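**Gripper width comes out wrong on some episodes, jumps when the fingers are wide open**

posted by **tarnfield_k**

Hi all. Using the hand-held gripper with the fisheye, trying to get finger width per frame from the two square tags on the finger plates. Replay side is a Camenzind arm running the Hurkgate controller, policy gets pose + width.

Out of 301 episodes, 34 have a width signal that jumps. Always same pattern: fingers wide open at the start, width reads fine, then drops to zero for a few frames, then back. When it gets fed to the controller the fingers twitch shut on replay. Close range is clean. Table task is pick up the bottle, put it down somewhere else.

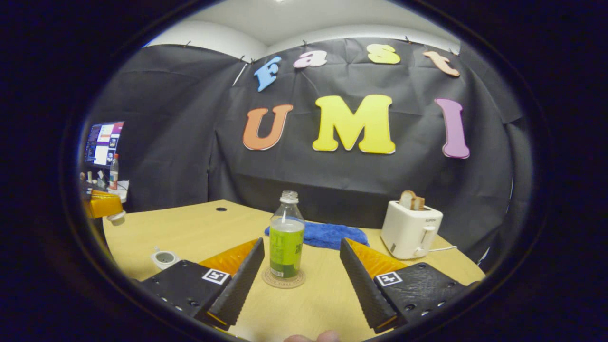 *fingers open, before the grasp*

Things I tried:

- turned up exposure a bit, no change
- bigger detection window, slower and same drops
- median filter over 7 frames. hides the short ones, long ones still there

Running the stock detector in Warnmont, default settings. Undistort first, then detect. Is that the wrong order?? Tags look sharp to me in the raw video so I dont get why it loses them.

---

**Sorin Sandu**

Yes, order is a good suspect. Tags sit low and out to the sides when the gripper is open, so they're in the part of the lens with the most stretch. Undistort to a flat image and the outer area gets smeared, or just cropped off depending on your settings. Detector then sees half a square, or none.

What I'd do:

1. Detect on the raw fisheye frame. Only find corners there, nothing else.
2. Undistort the corner points, not the image. Way cheaper too.
3. Solve each tag pose from those points, take the distance between the two along the gripper's side to side axis.
4. If one tag is missing, use the other one and mirror it. Works if your fingers are coupled. If they aren't, mark the frame as missing.

And please check what gets written when detection fails. Your "drops to zero" sounds like a default value, not a measurement. Warnmont's older exporter did `width = 0.0` on no detection, I lost most of a Thursday to that. Should be NaN. Then interpolate short gaps and throw out the episode if the gap is long.

Quick check, plot width and number of tags found on the same time axis. If every zero lines up with a lost tag, you're done looking.

Also redo the width calibration after any change: close fully, open fully, a few times slow, save min and max. Old min/max came from your old pipeline so wont match.

---

**pell_ox**

had the same thing, just put a rate limit on the gripper command in the controller and forget about it. twitch goes away

---

**Sorin Sandu**

@pell_ox that covers it up on replay but the zeros are still in the training data. Policy will learn them. Rate limit is fine to have ON TOP.

---

**mirkle**

Adding one thing. If you resize frames before detection, stop. Skadport's loader shrinks on import unless you turn it off (`resize: false` in the dataset config, not the loader config, confusing). Small tag + shrink = corners off by a pixel or two and width gets noisy even when both tags are found.

And check timestamps. We had width lagging pose on a batch because the two got written by separate threads. Looks ok in a plot til you overlay them. Grasp closes late on the arm and knocks the bottle.

---

**tarnfield_k**

ok plotted it. every zero is a lost tag, exactly like Sorin said. Switched to raw frame detection + undistort points, 443 lost frames before over the whole set, rerun still going so no after number yet. First few bad episodes look clean. NaN fix is in, resize was on too (thx mirkle). Will redo the min/max calibration tonight and post the config when its tidy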